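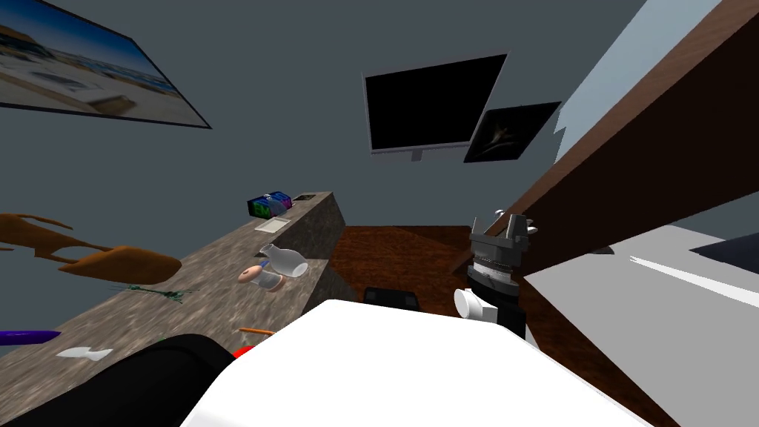 *Reading time: 3 minutes*

# Cleaning fossils at the kitchen sink: what I'd believe and what I wouldn't

Every rock shop sells a cleaning kit now, and every forum has somebody who swears by vinegar. I've been cleaning ammonites, shark teeth and lumps of crinoid limestone at home for a long time, and most of the advice I was given at the start was bad. Some of it cost me specimens.

## Vinegar

Leave it in the cupboard. Vinegar eats limestone, and plenty of fossil shells are made of much the same stuff as the limestone they sit in. The fizz looks like dirt coming off. Often it's the detail you paid for. People show you the one piece that came out well and keep quiet about the rest.

If you insist, try it on a broken scrap from the same spot first and rinse it for far longer than seems necessary.

## Start dry

A soft toothbrush and a wooden skewer will do more than most kits. I bought the Navska set, which has 8 brushes in it, and I use one. The brass brush in there should come with a warning. It leaves yellow streaks on pale rock, and they don't wash off.

- Brush away from thin edges, never toward them.
- Work over a tray with a folded towel in it.
- Stop when you're bored. Bored people snap things.

## Water, maybe

Hard limestone and flint can usually take a quick rinse. Shale can't. It drinks the water, swells, and comes apart in leaves a few days later when you've already put it on the shelf and told everyone how easy it was. Bone is risky too. If you don't know what you have, put one drop on the back and wait. If it sinks straight in, stay dry.

Put a strainer in the sink before you start. I lost a perfectly good shark tooth down the drain in January.

## Sealers and shine

Vument is sold as a "museum finish." I asked the seller which museum and never got a reply. It went on like nail polish and turned yellow on the windowsill. Aslak Lindholm, who cleans far more rock than I do, rubs his with mineral oil, and I don't like that either. It darkens the stone and holds dust.

Bare rock looks like rock. I've made my peace with it.

## Where to work

You don't need a proper bench. A solid table and a good lamp set low to one side will show up more than an expensive magnifier will. Cover the table, though. Grit gets under a specimen and scratches a finish faster than you'd think, and oil soap doesn't fix scratches whatever the bottle says.
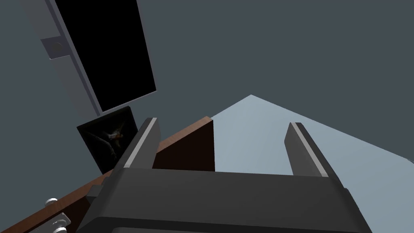 *Reddish-brown wood grain.*

## Labels

Write down where it came from before you clean it. A number on a dab of white paint on the back, and the same number in a notebook. Mine are up to 167, and I can tell you where every one was picked up, apart from the shoebox from the Dunstead sale, which had no labels at all. The seller said "Jurassic." Sellers say that a lot.

Skip the label apps. I tried Amissah for one winter and it lost my notes in an update. The notebook has coffee on it and still works.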